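How Heavy Is a School Day? My Backpack Weight Project
Final report, Health and Movement elective
Lellmont High School
Sep 11, 2018

Why I picked this

My shoulders hurt. That was pretty much the whole starting point. Last spring I came home, dropped my bag on the kitchen floor, and my mom asked if I was carrying bricks (I was carrying chemistry, which is close). When the elective handed out the list of summer project topics, there was one line about "everyday loads and posture" and I grabbed it before anybody else could.

My question was simple. How much do kids at my school really carry, and does the way we pack and wear our bags change how it feels by the end of the day? I also wanted to know if people carry things they never use, mostly so I could feel better about the umbrella I hauled through all of May.

What I did

I asked for sign-ups during the summer session and got 40 students, which was way more than I expected! Everybody agreed to have their bag weighed when they got to school and again before they left. I used a hanging luggage scale that I borrowed from my aunt. I checked it every morning against a bag of flour, and it read the same each time, so I trusted it.

After the weighing, each person filled out a one-page sheet. It asked how they get to school, whether they wear both straps or just one, whether they have a locker, and where on their body they feel sore, if anywhere. There was a little outline of a person to color in. People had a lot of fun with that outline and I got some very creative answers, including a sore hat.

The last part was the unpacking. If you were okay with it, you took everything out and sorted it into stuff you used that day and stuff you didn't. I didn't look inside anything private, and I wrote down only the type of thing, like "binder" or "gym clothes." A few people skipped this part and that was fine.
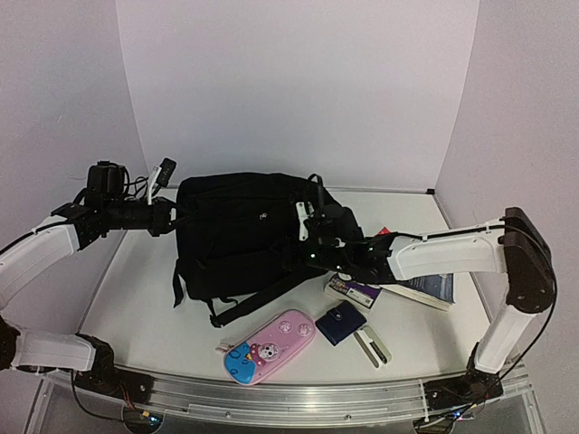

Sorting took longer than the weighing by a lot. I had planned on getting through everybody over lunch, and by the end of the first lunch I had a line down the hall and a very annoyed lunch monitor. So I moved it to the study period and did small groups, and that went much better. People also talked more in small groups. I ended up scribbling down things they said on the backs of the sheets, and some of that turned out more useful than my own questions.

What I found

The biggest thing was how much of the weight just rides along. Binders were the worst. Lots of people had one for every class and brought all of them every day, even on days when half those classes didn't meet. Water bottles came next. A full bottle is heavier than you think, and most people filled theirs at home even though there's a fountain right by the front doors.

The bags were lighter in the afternoon, but only a little. Mostly it was lunch and water disappearing. Hardly anybody dropped books off anywhere.

Lockers were kind of a surprise. I figured that kids with lockers would have light bags, and they didn't, at least in my group. When I asked about it they said the lockers are on the wrong floor, or the passing time is too short, or they forgot the combination back in October and never went to ask for it. (I won't say which one of those is me.)

The soreness part is harder to talk about. Shoulders got colored in the most, then the lower back. People who wore one strap mostly colored in that same shoulder, which makes sense, but I can't say the strap caused it. Some of them play tennis, and one carries a cello.

Trying it on myself

I did a mini test too. For 2 weeks I packed my own bag differently. The first week I packed like I always do, meaning I shoved things in until the zipper argued with me. The second week I put the heavy books flat against my back, tightened both straps so the bag sat higher, and took out anything I hadn't touched in 3 days. Goodbye, umbrella.

The second week felt so much better. I know that's just me and I knew which week was which, so it isn't fair science. But I've kept doing it! The only bad moment was the day it rained.

Problems

The sign-up was all volunteers, so maybe kids with heavy bags were more excited to join. I also did this in summer session, when people take fewer classes, and a regular fall day would probably be worse. And I never wrote down anyone's body weight, because I didn't feel right asking. A lot of the articles I read compare the bag to the person carrying it, so I can't line my results up with theirs.

Also, my sheet had a dumb question on it. I asked "Is your bag comfortable?" with only yes or no, and half the people wrote "sometimes" in the margin. Next time I'd use a scale from one to five.

What I'd like to happen

I'd love for teachers to say the day before if we need the big textbook. A couple of them already do and it helps a ton. I'd also like a class set left in the science rooms, and a way to swap lockers so yours is near your classes. I wrote up a short version of this for the student newsletter, and they said they'd run it in October if I cut it in half.

My raw sheets are in the green folder in the elective room, and the names are taken off. The sore hat is on top.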